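Flurkar: a data card for pale things on shelves

Version 2, 2023-01-19
Maintained by Lucyna Kaczmarczyk

Flurkar is a set of 992 pictures of plain, light-colored household things: cups, vases, bottles, the stuff that fills a cupboard and rarely gets a second look. I love this material! White on white is such a good test of whether you can tell one shape from another when there's no pattern to help you.

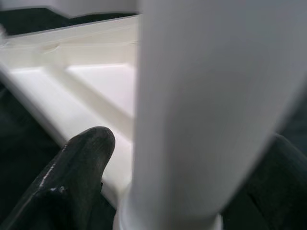

Taper turned out to be my favorite label. The choices are straight, narrower at the foot, narrower at the neck, and unclear. Please use "unclear" freely (I do, especially on the very close views, where a cup and a vase can look like cousins).

What's in the folders
train: 759 pictures
check: 153 pictures
hold: 80 pictures

Labels are in one plain text file, one line per picture. Shape comes first, then taper, then finish.

Known gaps
Glass is barely covered, and handles are rare. Jugs are still missing, but I hope to add them in May.

Corrections are very welcome. Send the picture number and your suggested label, and I'll fold it into the next version.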